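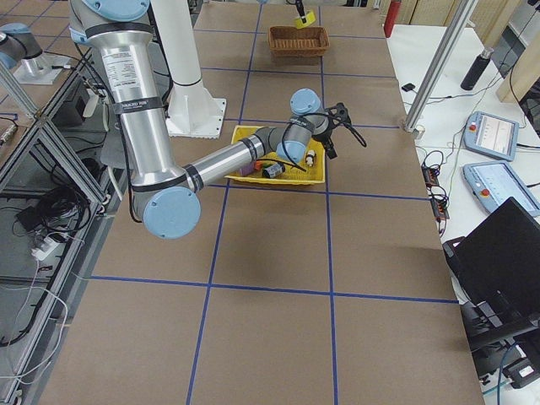 Careers / Lab Operations

Cell Technician, two-arm tabletop cell
Siltholm campus, Room 82
Full time, on site
Apply by 16th November

Cesex is hiring a technician to run and look after one robot cell. One cell, all yours, from the tape on the table to the cable ties under the shelf. If you're the kind of person who hears a joint sounding different from how it sounded last week and can't let it go, please read on!

The cell has two arms sharing a large work table. Each arm carries a gripper and has its own teach pendant, and both pendants live on the side table within reach of whoever is running. The arms spend their time picking small things out of baskets and trays and putting them down somewhere else. It's light work for the arms and surprisingly hard work for everything attached to them – cables, fingertips, connectors and the table itself.

What the job is

The table is covered in brown kraft paper and marked out in cells with blue tape. You'll be the one laying it. Paper wrinkles, tape lifts at the corners, and a basket that sits a little off its spot shows up later as a missed pick. We relay the surface from scratch every 2 weeks and patch it in between. It takes patience and a long straightedge, and you get good at it fast.

Mornings start with a walk around the cell before power. Base bolts, cable loops at the wrist, anything that has worked its way loose on the frame. Then both emergency stops get pressed and reset, one pendant at a time, and the result goes in the log. After that each arm is jogged slowly through its range with a hand on the pendant and your eyes on the wrist cable.

Gripper fingers come off for inspection every 3000 cycles. You'll clean them, check the pads, swap what's worn and re-zero the opening. We also need somebody to take charge of spare parts, which at the moment is a drawer with a lot of optimism in it. Prokness, our in-house maintenance log, will tell you what was changed and when. It won't always tell you why, and we'd love for you to fix that.

Cabling is the biggest piece of the job for the first few months. The cell grew quickly and the wiring grew with it. We want the runs under the table labeled, shortened where they can be, and tied so that a person can trace one end to the other without lying on the floor. There is a budget for this and you will decide how to spend it.

When something breaks, you're first on it. Most faults are small: a connector that has backed out, a gripper that stops answering, a payload setting somebody changed and forgot to change back. For bigger repairs you'll work with Sewwandi Cassim, and the two of you will decide whether it's a job for our bench or a call to the manufacturer.

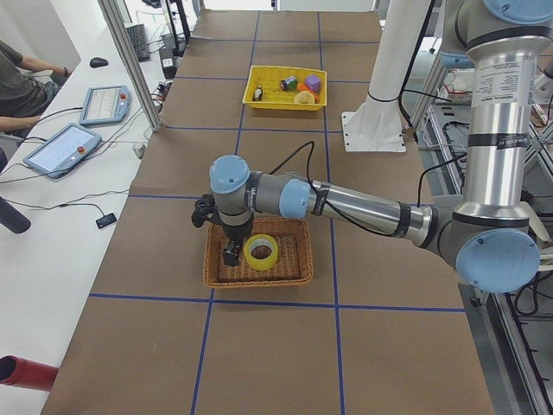
Latrice Tillman wrote to us after the June posting to ask whether the technician would ever get to touch the programs, or whether it was wrenches and tape all the way down. She said she had spent years keeping arms alive for other people and had never once been asked where a waypoint should go.

Good question, and the answer is yes. You'll teach and correct positions from the pendant from your first month. If a basket moves, you move the points. If an approach path drags the cable across the elbow on every pick, we want you to change the path and tell us afterward. Bigger program changes go through review, and you'll be in the room for those too.

What we're looking for

You have looked after some kind of moving machinery for at least 2 years. Industrial arms are great, but so are packaging lines, CNC machines, stage rigging or printing presses.
You can read a wiring diagram and use a multimeter.
You've used a teach pendant, or you're happy to learn on ours. We'll put you through the Sheikh course in your first weeks, on paid time.
You write things down so that the next person can use them.
You're comfortable stopping a run when something looks wrong, whoever is waiting on it.

No degree needed. Some lifting and some crawling, and a fair amount of standing – there's a desk for the rest.

How to apply

Send a resume and a short note to the lab operations inbox. In the note, tell us about one repair you're proud of: what the machine was doing, what you checked first, what you ended up changing. Half a page is plenty, and photos or a sketch are welcome. Sewwandi reads every one of these and will reply either way.

Interviews are held at the cell. You'll meet the people who run it, do a startup check alongside one of us, and have as long as you like to poke around and ask questions. Bring shoes you can kneel in.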